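Intro to Metals, week 5 handout
Rust, stainless, and why "stainless" is a bad name
Notes: Bethel Gebretsadik. Typed up fast, check against your own.

Leftover from last time: rust is iron plus oxygen plus water. Need all three. Dry nail in a sealed jar, years, nothing much. Same nail in the sink overnight, orange spots. Salt speeds it up, water with salt in it carries charge better and the whole thing is really a tiny battery running on the surface of the metal. If the word "battery" lost you, reread the anode/cathode page from week 4 before the quiz.

Rust doesn't protect. Big point. It flakes, takes up more room than the iron it came from, cracks off, fresh iron underneath, goes again. Compare aluminum, which also oxidizes (faster!) but the oxide sticks tight and the reaction basically stalls.

So the trick with stainless: make steel act like aluminum. Add enough chromium and the chromium grabs the oxygen first. Thin oxide layer, far too thin to see, stuck on hard. Scratch it and it grows back, as long as there's oxygen around. Name for this is the passive layer. Will be on the quiz, spell it right.

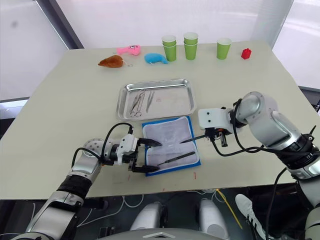
Families. You only need two for this course.

Austenitic. The 300 series. Chromium plus nickel. Not magnetic or barely, bends and draws well, can't be hardened by heating and quenching. Kitchen sinks, food tanks, most pipe fittings. Good against rust, poor at holding an edge.

Martensitic. In the 400s. Chromium, more carbon, little or no nickel. Magnetic. Hardens with heat treatment so it takes an edge. Knives, blades, some valve parts. Trade-off is that it rusts easier, some of the chromium gets tied up with the carbon and isn't free to make oxide.

Magnet test: handy, not proof. Cold-worked austenitic can pull a little at the bends. Several people got burned on this last December in the practical, wrote "martensitic" for a spoon and lost the points.

How stainless fails anyway
- Pitting. Chloride breaks the layer at one spot, tiny hole, goes deep. Looks like nothing on top. Bleach does it, sea water does it.
- Crevice corrosion. Under a washer, inside a hinge, anywhere water sits and the oxygen gets used up. Layer can't regrow with no oxygen, so it's the tight spots that go first.
- Contact with plain steel. Steel wool leaves bits behind, the bits rust, everybody blames the stainless. Use a nylon pad.
- Heat tint near welds. Chromium pulled out of solution near the grain boundaries. More on this in the welding unit. 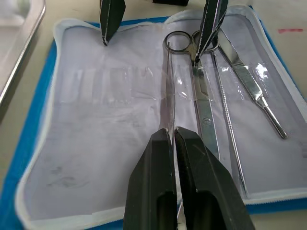 Crevices deserve their own paragraph, more money is lost there than on open surfaces. Any joint where two pieces slide over each other traps a film of liquid, and a film is all it takes. Salt stays behind when it dries, next wash wets it again, round and round. Surgical scissors are a good one to think about, long steel shaft and finger rings all easy to wipe, and then a pivot, which every pair has to have and which a cloth can't get into. Hence open them to wash, rinse well, dry open. Same thinking for garden shears and that can opener in your drawer.

Lab exercise (pairs)
1. Get one Ornorell coupon and one Trododen coupon from the tray. Wipe both with alcohol, handle by the edges afterwards.
2. Magnet on each. Write down what happens before you guess the family.
3. Rubber band tight around the middle of each coupon. This makes your crevice.
4. Salt solution, 20 grams table salt in 300 mL water. Stir till clear.
5. Coupons in, lid on loose. Leave 40 hours.
6. Take the band off and look under it with the hand lens. Draw what you see, no phone photos in the lab book.

Questions to write up: which coupon is worse under the band than in the open? Would plain steel show the same diffrence? Why might a tighter band be worse than a loose one?

Reading: Hordiienko, chapter on passivity, skip the thermodynamics box. The Grastska tables are on the shelf by the door, put them back please.

Next time galvanizing, bring a calculater.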